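Budgeting for a small arm: simulate first or buy the gripper first?

Posted in Workshop Automation > Costs and Planning

Senyo Tsikata

We are a small joinery supplier and want to automate one task: taking parts by the edge and putting them into an open tray on the floor of the packing bay. The budget for the first stage is £3000, excluding VAT, and it has to cover the gripper, the mounting plate, cabling and any software. The arm itself comes out of a separate lease.

I have two quotes. Prumura offers a two-finger parallel unit with fixed fingertips. Vevley offers a similar unit with swappable tips at £234 a pair, and the body costs a little more. Both suppliers say their unit is suitable, which tells me nothing.

Before signing I have been running the task in simulation. The close approach is the part I am unsure of. The fingers have to come down either side of an edge, and the wrist camera looks straight past them at the work.
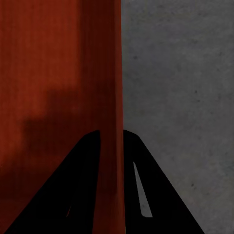

Ohemaa Aidoo

What is your part tolerance? You have given the price and not the tolerance. If the edge thickness varies by more than a couple of millimetres, fixed tips will cost you more in rejected picks than the swappable ones do in the first year. Get that figure from whoever cuts the parts and put it in the enquiry to both suppliers. Ask for stroke, closing force at minimum setting, and repeatability, all in writing. Then compare prices.

Also check the lease. Ours did not include the flange adaptor and we found out on delivery.

Obadia Minja

Buy the cheaper one. You can always sell it on.

Rukhsana Ghauri

I would not do that. Second-hand grippers fetch very little without the original cable set.

On the simulation question, yes, carry on with it, but be clear what it is for. It is good for reach, clearance and camera position. It is poor for grip. Friction values in most packages are defaults that somebody typed in, and they will not match your timber or your finish. I would not use a simulated grasp as evidence for choosing between two sets of fingertips.

What it can settle cheaply is the layout of the cell. Start with the plainest version you can build: bare floor, two walls meeting in a corner, one open tray with clear space round it. Run the whole approach in that before adding racking, guarding or a conveyor.

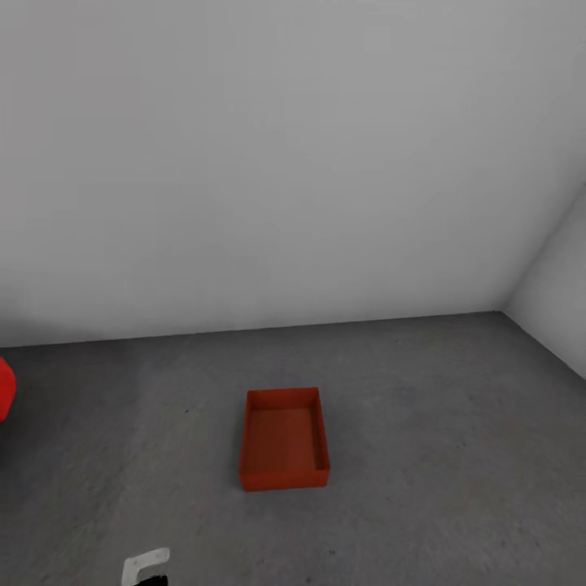

Once the approach is reliable, move the tray in steps of 5 cm towards the wall and record where the arm first loses clearance. That distance decides how much floor you have to give up, and floor is a cost people leave out of the first-stage budget. In our case it altered the guarding order, because the fence panels came in fixed widths and we had planned for one too few.

For the money, I would split it like this:

Gripper body and mounting plate: no more than half.
Spare fingertips: 2 pairs, ordered with the body so they share the carriage charge.
Cables and strain relief: price these separately, as suppliers often leave them off.
Software: nothing at this stage if your present package exports joint paths.
Remainder: hold it back until the first month of running is done.

Ask Vevley whether the tip price is the same for a repeat order. Ask Prumura whether fixed means fixed or means bolted, as some units sold that way can be re-tipped with a hex key and a new drawing.

Senyo Tsikata

Thank you. Prumura confirm theirs are bolted. I have asked the saw shop for the edge tolerance and will hold both quotes open until May.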